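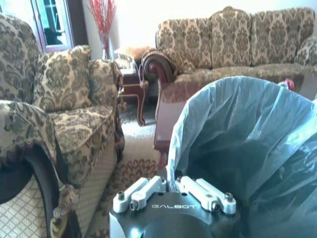 Week 8: Numbers in the wilderness

Reading for this session: Numbers 1 and 26; Exodus 12:37–39; Judges 7. Bring a Bible with footnotes if you own one. The Kasten reader has the extracts from Moroz and Derkach.

1. The problem

Numbers 1 gives the fighting men of Israel as 603,550. Add women, children, older men and the Levites, who are counted separately, and you reach two million or more people camped in Sinai. Most of you will have heard this explained away in one sentence. Be wary of the sentence, whichever one it was.

Things the text itself makes awkward:

Exodus 1:15 names two midwives. Two, for a people that size.

Numbers 3:43 gives 22,273 firstborn males. Set that against the census and each firstborn has a crowd of brothers that no family list in the Pentateuch supports.

Deuteronomy 7:7 calls Israel the fewest of all peoples.

2. The "clans" proposal

The Hebrew word eleph usually means a thousand. It can also mean a clan or a fighting unit, as it seems to in Judges 6:15. So, the argument goes, Reuben's 46,500 was once 46 units containing 500 men. Ihor Moroz defends this in the reader and he does it well.

I am not convinced. It works nicely line by line and then falls over at the total, which only adds up if eleph means a thousand. Moroz says a later scribe misunderstood the word and did the sum wrongly. Perhaps. But we have no manuscript from before the mistake, and a theory that needs a careless scribe at exactly the point where it fails should make us slow down. Ask also what happens in Exodus 38:25–26, where the silver is worked out at half a shekel a head. A talent is 3,000 shekels there, and the arithmetic is correct with the large figure.

3. The "symbol" proposal

Frauke Kasten reads the numbers as praise: a way of saying that the promise to Abraham was kept. This has the merit of taking the book as a piece of writing. My trouble is that it can't be tested. Why 46,500 and not 46,000? She has no answer, and to be fair she admits it (see her note on Gad, whose figure ends in 50).

4. Taking it as it stands

Radymyr Derkach holds to the plain total and appeals to the manna. If you accept the miracle, food is no objection. The midwives still are.

For the seminar

Work through Numbers 26 and mark which tribes grow and which shrink. Simeon is the one to look at. Then write 200 words on whether chapter 25 accounts for it. Demyd Kushnir's group will speak first.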